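Local News > Around Town

Plenville library fine amnesty ends in June, so check under your couch

27th March

I paid my last library fine in quarters, out of a sandwich bag, and I still remember the look I got. So I was pretty happy to hear that the Plenville library is wiping the slate clean for anyone who brings an overdue item back before the end of June. No questions, no fees, and your card works again the same day!

The numbers are bigger than I would have guessed. The library says 2,869 items are out past their due date right now, and 2,033 of those are children's books. (I have two kids. I am not throwing stones.) The oldest one on the list is a road atlas that went out 20 years ago, and if you're still using it to get to Bukden, good luck, because the bypass isn't on there.

I stopped in on Monday and talked to Hakim Khoo, who runs the front desk. He told me people had been walking right past the building for years over a few dollars. "One man used to wave at me from across the street," he said. "He owed us for a cookbook."
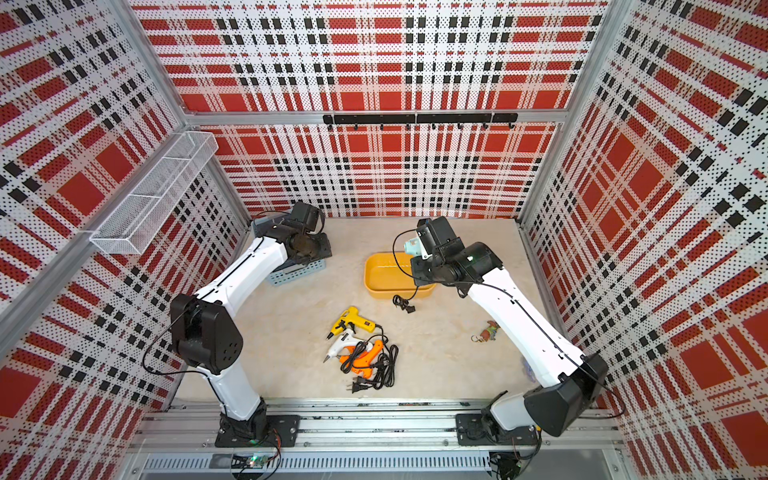 The part I like best is that you don't have to go in at all if you're shy about it. There's a return slot on the Bukden Road side that stays open all night, and Zuccaro Hardware is letting people drop books at the counter until they close. Just put your card number on a slip of paper inside the cover, or your name if the card is long gone.

Damaged stuff counts too. If the dog got it, bring what's left. Lost items are a little different: you'll still be asked to pay for a replacement, but the most they'll charge is 12 dollars, and you can split that up over a few months if you need to.

Brunello Grasso was ahead of me in line with a tote bag of mysteries his late wife had checked out. He'd been putting it off, he said, and then he stood there for a good while telling us which ones were worth reading. I went home with two of them. The second one is set on a ferry and I'm already annoyed with the detective.

As for what happens after June, the library hasn't decided. Fines could come back at a lower rate, or they might go away for kids' cards only. There's a comment box next to the copier if you have an opinion, and I know some of you do.

Got a tip or a correction? Write to the news desk.

We use cookies to remember your settings. Accept | Manage choices

Back to top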